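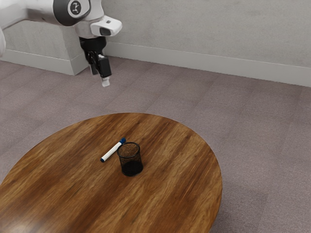

Simulation and Transfer > Methods and Results

Marker in cup: does order of evaluation matter?

fuvermont_fan
24/07/2024
Hello all, and thank you for the kind words on my last thread! I've been running the marker-in-cup task in Brosto, with the blue-capped marker lying almost up against the mesh cup on the round table, and I have a result I'd love some opinions on. I trained on 400 simulated demos, then ran 200 test episodes with each of 7 checkpoints. The ranking matches what the folks at Poston got on their real arm for all but the bottom two. I'm pretty happy - maybe too happy, so please poke holes.

wogan_user
Lovely work, and I mean that, but ranking checkpoints is the easy part. Bad ones are bad everywhere. Did you look at how they fail? With the cap that close to the rim, I'd expect plenty of bumped cups, and simulated contact on a thin mesh cup is pretty generous in my experience.

fuvermont_fan
Fair point. I only logged success or no success. I can rerun with cup motion recorded, though it will be August before I get time on the machine.

carpetbot
I'm going to disagree with wogan a little (sorry, friend). If all you want is to pick which checkpoint goes on the real arm, ranking is the whole job. We did that for our drawer task and it saved us days of resets.

wogan_user
Sure, until two of them are close. How many seeds per checkpoint?

fuvermont_fan
5 seeds each. The top two swap places on one of them, so I wouldn't bet my lunch on that order.

carpetbot
Then post the per-seed table when you get a minute, and the table texture settings too if you still have them. Our glossy wood never looks right.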